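Print this article | E-mail this to a friend
Reading time: 6 min

Two Families, One Ceremony: Dalal Saliba on Planning Interfaith Weddings

Dalal Saliba has been officiating and planning interfaith weddings for 11 years under the name Plura, which she runs out of two rooms above a bakery. She works mostly with couples whose families come from different religious backgrounds and who want both sides to recognize something of their own in the day.

"People call me when they have already had the first argument," she said. "Usually it's over who will perform the ceremony. Sometimes it's the food."

Her first meeting with a couple lasts most of an afternoon. She asks each of them to describe a wedding they attended as a child, and what they remember the adults doing. She writes the answers down and does not discuss guest lists or halls until a later visit.

"If I start with the hall, we end up talking about money for three hours," Saliba said. "I want to know what they would miss if it wasn't there. One groom told me he didn't care about any of the prayers, but he could not picture getting married without his aunts singing. So we started with the aunts."

One couple she worked with last September, Naledi Coetzee and Joaquín Henríquez, had 169 guests from both sides. Coetzee grew up in a Methodist family in which lobola, the negotiation between the two families before a marriage, was taken seriously. Henríquez was raised Catholic. His mother wanted the lazo, the looped cord or rosary placed over the couple's shoulders, and the arras, the 13 coins the groom gives the bride.

"My uncles wrote a letter to his parents, the way it's done," Coetzee said. "His parents had never received a letter like that. His father called Dalal and asked if he was supposed to answer it."

He was. Saliba helped him write back, and six relatives from the two families met for a meal at Coetzee's parents' house. It was the first time most of them had been in the same room. 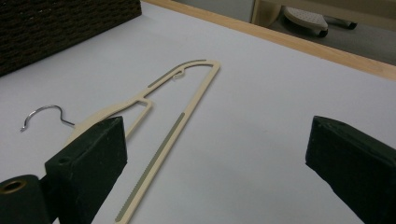
Saliba said the meal settled more than the planning meetings had. The uncles asked about the coins and Henríquez's mother explained them. She asked in turn what the uncles expected on the day, and was told they wanted time to speak. They were given ten minutes after the vows.

"They took twenty-five," Henríquez said. "That was fine. My grandmother loved it. She doesn't speak English, so my sister was whispering the whole thing to her."

The order of the ceremony took longer to agree on. In the end a Methodist minister led the vows, a reading was given in Spanish, and the lazo was placed by the godparents. Saliba does not like to alternate customs one for one. She said it can turn into keeping score, and that guests find it hard to follow.

She also tells couples to speak to their clergy early. Rules differ from one church, mosque or temple to the next, and some clergy need permission before they can share a ceremony or take part in one held outside their own building. She has seen couples book a date and print invitations before asking.

"I can't fix that one," she said. "I can move chairs and rewrite a program. I can't give a priest permission."

Ziad Khasawneh, who married his wife in a ceremony Saliba planned six years ago, said the hardest part for his family was the contract. In a Muslim marriage the couple signs a contract with witnesses, and his parents wanted that done properly and privately. His wife's family is Lutheran and had pictured everything taking place in front of the guests.

"We signed in the morning at my parents' place," Khasawneh said. "Her mother and father came. Then we did the other part at four o'clock with everybody. My wife says we have two anniversaries on the same day. I only buy one present."

Saliba often suggests splitting the day in this way. It costs little, and the smaller gathering gives older relatives a part that isn't rushed. She prints a one-page program for the larger ceremony, explaining each custom in a sentence or two. She asks a grandparent or an older aunt to check the wording.

Not every family comes around. She has planned weddings where one set of parents stayed home, and she does not push couples to keep asking. She does suggest leaving two seats open until the ceremony begins.

"Twice, somebody came and sat in them," she said. "The other times we just left them."

Saliba takes no bookings in January, when she visits her own family. Couples planning for next fall are asked to contact her by early spring.

Interview by Gillespie Baxter

Print this article | E-mail this to a friend

Related items
What the Godparents Do at a Wedding
Writing a Ceremony Program Your Guests Will Read
Henna Night: A Guide for the Groom's Family
Questions to Ask Before You Book a Minister
Breaking the Glass and Other Endings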